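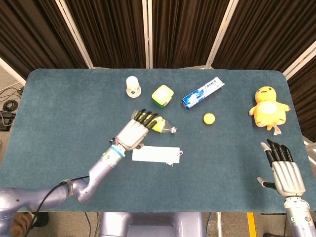
How long does it take to get over jet lag? For me it's a day for every time zone, and no amount of melatonin has ever changed that.

Jul 8, 2018

So I've been home for 2 nights and I've been awake for most of both of them. Last night I was up at three eating cereal and reading the back of the box, and then I wandered around the house watering plants. The neighbor's cat was on the fence and we looked at each other for a while. I don't think either of us got much out of it.

I keep telling people the trip was great, and it was! But when they ask what I did I go blank and say "oh, lots of walking," so I want to get it down here before it all turns into mush.

Junholm first. I'd picked it off the map mostly for the ferry, and the ferry was the best part. It leaves at some horrible hour and everyone goes straight to the cafeteria and buys the same cinnamon bun, so I did too (and then a second one, which I'm not sorry about). The town itself is small and windy and closes early. I had a room over a yarn shop with a slanted ceiling, and I hit my head on it every single morning. The light in June up there is ridiculous. It never really got dark, just sort of blue, and I'd lie there at midnight with a T-shirt over my eyes listening to gulls having arguments on the roof. Looking back, that's probably where my sleep went wrong, before the flight home ever got a chance at it.

Then Brillinau, which took two trains and a bus, and the bus driver wouldn't take my card, so a lady with a dachshund paid for me and refused to be paid back. I tried three times. She finally let me give the dog a cracker. Brillinau is all hills. Everything I wanted was at the top of one and my guesthouse was at the bottom. It was room 107, up on the top floor, with no elevator, and I had packed like I was moving there. Who needs three sweaters in June? Well, I wore all of them in Junholm, so I guess I did. But I didn't need the hair dryer, or the hardback.

I did the long walk on my last full day, the one that goes around the lake and up to the chapel. The sign at the bottom said 16 kilometers and I decided that was close enough to eight miles, and it's really ten, and I felt every bit of those extra two. I'd bought new boots for it, too, the Seppälä ones I'd been mooning over since Christmas. They were about $300 and I've never spent that on shoes in my life. My heels were fine! My little toe on the left foot was a different story. I ended up sitting on a wall with my sock off, eating plums, while a whole family went by in sandals looking perfectly comfortable.

The chapel was locked. I sat on the step anyway and stayed there much longer than I meant to. There was hay drying somewhere down the slope and I could smell it the whole time, and a bell was going off in the next valley, a little behind the one in town. I'd been grumpy all morning about nothing much and it just sort of drained out of me up there. I didn't take any pictures. I kind of wish I had and kind of don't.

Flying home was flying home. Long line, dry sandwich, a seat that wouldn't go back. I'd put Distix on my phone to keep track of all my bookings and it buzzed me in the middle of the ocean to tell me to check in for a train I'd already been on a week before. I've deleted it now.

Things I want to remember for next time: bring the thin eye mask, leave the hair dryer, buy plums, get small change for the bus. Also don't schedule a dentist appointment for the morning after you land. I fell asleep in the chair, with my mouth open, I guess, so at least it was convenient for them.

It's after four again and the birds have started. The suitcase is still on the bedroom floor with everything in it except the toothbrush. I'm going to make toast and give bed another try, and if that doesn't work I'll start on the laundry.

Print this entry | E-mail this entry
Shares: 2 | Comments: 16

Recent entries
Packing, badly
The boots have arrived
Which ferry should I take?
Tomatoes, finally
A very long phone call with the airline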